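Broltham Bench Notes

Quick one this month, the fall swap is closer than I thought. Doors at 6, tables go up before that so come early if you can lift things. Teodor Dobre has the sign-up sheet, 19 tables spoken for already and there's room for maybe a few more along the back. Bring your own extension cord!! We ran short in July.

Dues. If you haven't paid you know who you are. Cash or check, no more IOUs on napkins please.
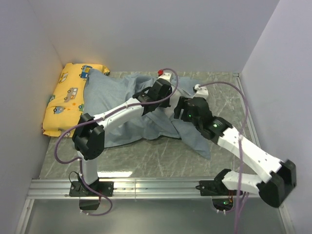
White arms, black joints, one rail.

Parts drawer: Tõnu Sproģis sorted the whole screw cabinet over two weekends, all 3,000 of them or so he claims, and it is beautifull. Please put things back in the drawer they came out of. Metric on the left. There are labels now so no excuses.

Also got a box of 200 blank name tags from D'Amico, free, so everybody wears one at the swap. First name is fine.

Still need: somebody with a van for the Gokitz pickup, a second coffee urn, and the key to the side door, wich was last seen in a coat pocket. Check your coats. Replies to Teodor by Friday.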